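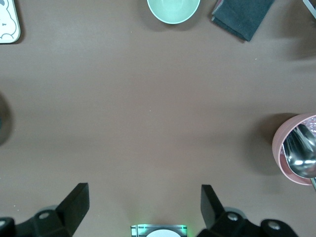 Getting strong at 46 (a bit of a ramble)
Posted by Andor Bárány, 23 Jan 2022

So I finally did it. 73 kilos off the floor, one clean rep, with my coach Dirceu Lins standing beside me pretending to look bored. I know there are teenagers at Fesalar who warm up with more than that, and good on them! For me it's the heaviest thing I've ever picked up on purpose, and I've been grinning about it since I got home.

A few of you have been asking in the comments how I got started, so I'll try to get it all down in one spot.

I was never a sporty kid. I did one season of under-tens footy and spent most of it facing the wrong way. After that it was desk jobs and long drives, and a back that went out whenever I sneezed in the car. My physio kept telling me to build some strength and I kept nodding and going home to the couch. Then in September I walked past the Fesalar gym on my way to the tyre place, saw a sign for beginner barbell classes and signed up before I could talk myself out of it (the car still needs its tyres, by the way).

The first month

Rough. I couldn't squat to the box without tipping forward, and my wrists hated everything. Dirceu had me lifting a broomstick for the first two sessions, which was pretty humbling with a row of strangers watching. He's big on boring repetition. Sixteen sessions in I asked him when we'd get to the fun stuff and he told me this was the fun stuff.

I kept a notebook, and I'm so glad I did. Looking back, the numbers crept up by tiny amounts, sometimes just the little one-kilo plates, and some weeks they went backwards. The week I had a cold I wrote "everything heavy, went home" and that's the whole entry.

What I've changed about food

Not a lot, to be fair. I tried one of those meal plan apps and lasted four days. What's stuck is having a proper breakfast with eggs in it, and eating something small an hour before training so I don't get the wobbles. I've cut back on beer during the week, mostly because it ruins my sleep and I can feel it under the bar the next morning.

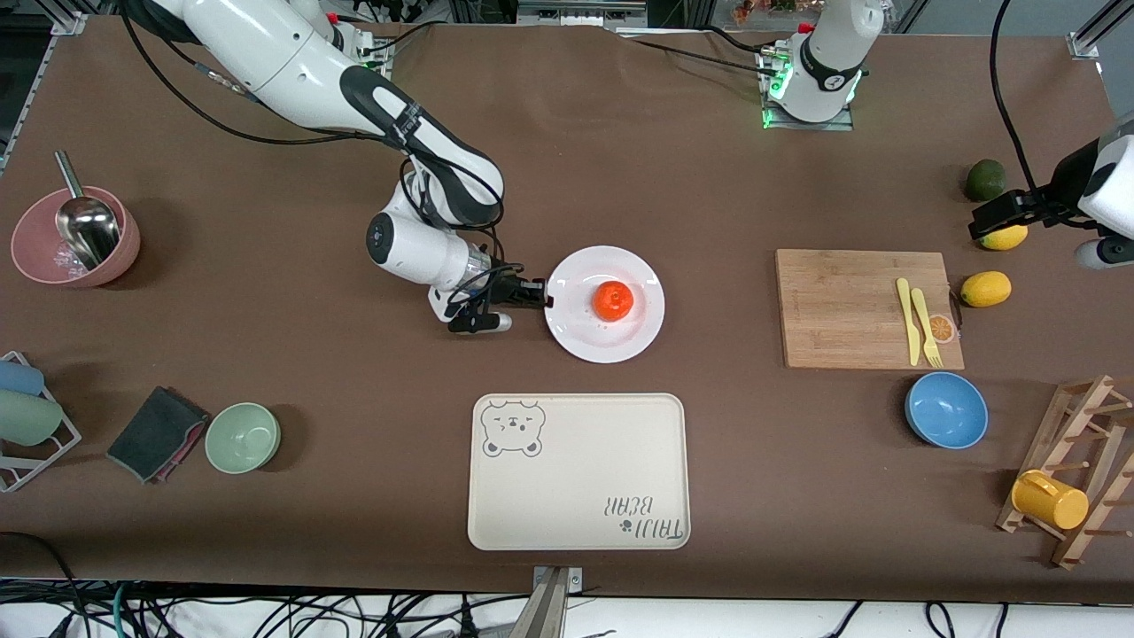
Things I'd tell a beginner

Buy flat shoes. I spent weeks in squishy runners wondering why I was rocking about like a dinghy, and an old pair of canvas sneakers fixed it on the spot.

Film a set now and then, even though you'll hate watching it. I was convinced my back was flat. It was not flat.

And go at a quiet time if crowds put you off. I like the early slot, when there are only a few of us and somebody's terrible nineties playlist.

What's next

There's a friendly novice comp over at Kultesside later in the year and Dirceu reckons I should enter. I've said maybe. He's taken that as a yes and has already pencilled in 20 weeks of programming, so I suppose I'd better find out what a singlet costs.

Last updated: January 2022
Contact Andor | © Andor Bárány | Back to top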